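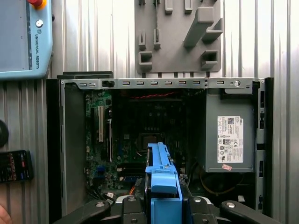 I finally got the family recordings off the old drives, and I'm so happy I could dance! For years my grandmother's voice lived on cassettes, then on a cousin's computer, then on hard drives that went into a drawer when everybody switched to laptops. Hers was a village voice, fast and singsong, and she sang while she peeled potatoes. I learned more about storage this February than I ever planned to, including the fact that a hard drive can sit in a little blue plastic caddy and come out of the case with it (I had pictured a forest of tiny screws). Anyway, 378 recordings. Three hundred and seventy-eight!

A lot of them are short. My uncle Sirko liked to hit the record button and then lose interest, so there's a whole run of files where he announces the month, coughs, and stops. But then you get one that goes on for 49 minutes, with the kettle and the dog and two aunts arguing over how long to boil beets, and it's pure gold. 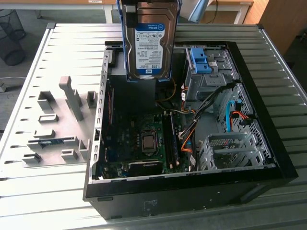
Naming the files is the slow part. My friend Vasylyna Kovalchuk, who grew up two valleys over from my grandmother, has been helping with the dialect words I can't catch, and we do it over the phone in the evening with tea. We're 263 in. I keep marveling at how little room it all takes: 1.0TB, like it says on the label of that drive, would hold every song and every beet argument many times over and still have space for the next generation's nonsense. So I've stopped deleting the coughs. The coughs stay.

If you have tapes, please start with the oldest person who can still tell you who is talking. I wish I had. There are 6 recordings with a man laughing in the background, a big wheezy wonderful laugh, and none of us can place him. Vasylyna thinks he might be the neighbor from Dretham who fixed radios. My mother says no way, that man never laughed.

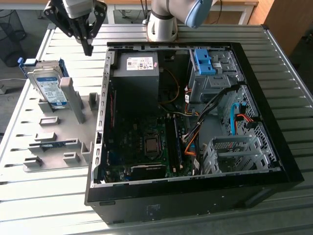

Side panel off, power supply and memory in view.

Next up is the wedding song, the long one with all the verses. I have three versions and they disagree about the ending, and I love all three. I'll post the words once Vasylyna and I settle on a spelling for the chorus.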